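Ata da reunião do grupo de caminhadas de Grestby
03/07/2018, sala de cima, início às sete e meia da noite

Presidiu Tahira Cheema. Ata anterior lida e aprovada sem alterações.

1. Caminhada de junho
Que dia bonito! A Tahira contou a subida até Paststead, com 70 inscritos (nosso recorde) e gente que nunca tinha pisado numa trilha e já quer saber da próxima. O trecho depois da ponte estava com muita lama, mas todo mundo chegou animado, e o café na chegada foi elogiadíssimo. Ficou decidido repetir o percurso na primavera, no sentido inverso, que deixa a parte íngreme para o começo.
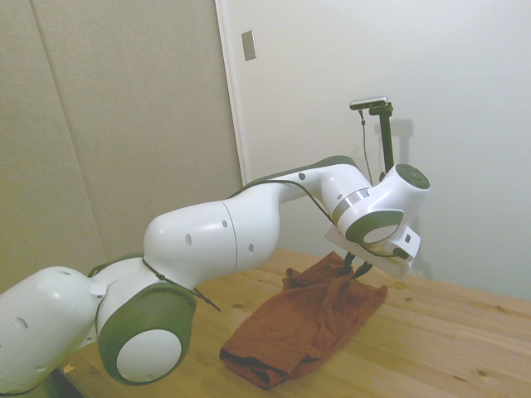

Sobre o trecho da lama, foi proposto levar o pedido de drenagem à prefeitura junto com o da placa caída no cruzamento de Dogar. Aprovado. A Tahira redige a carta e manda para o grupo antes de enviar.

2. Contas
Saldo em caixa de 3000 reais, já descontado o lanche de junho. O seguro anual vence no mês que vem e custa 700. Aprovado o pagamento. Sobra o bastante para imprimir os mapas novos, e os presentes receberam a notícia com palmas (merecidas, depois de dois anos de rifa!).

3. Mapas
Foi mostrado o rascunho da trilha Prernero, com as fontes de água e os pontos de sombra marcados. Ficou lindo. Pediu-se letra maior na legenda e uma cor mais forte para o desvio do riacho, que no papel some. Quem tiver correções de nomes de sítios e porteiras deve entregar até a próxima reunião. Discutiu-se também papel resistente à chuva; falta o orçamento da gráfica.

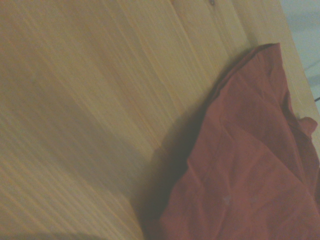
Pergunta do plenário: crianças podem fazer a trilha Prernero inteira?
Resposta da presidência: a partir dos dez anos, acompanhadas de um adulto; para os menores haverá a volta curta, de 3 quilômetros, que termina no mesmo lugar.

4. Outros assuntos
Carona solidária: lista aberta na entrada, com espaço para quem oferece e para quem precisa. Os bastões emprestados em junho ainda não voltaram todos, favor devolver. Surgiu a ideia de uma caminhada noturna de lua cheia, recebida com muito entusiasmo, e ela entra na pauta da próxima reunião.

Encerramento às nove e dez.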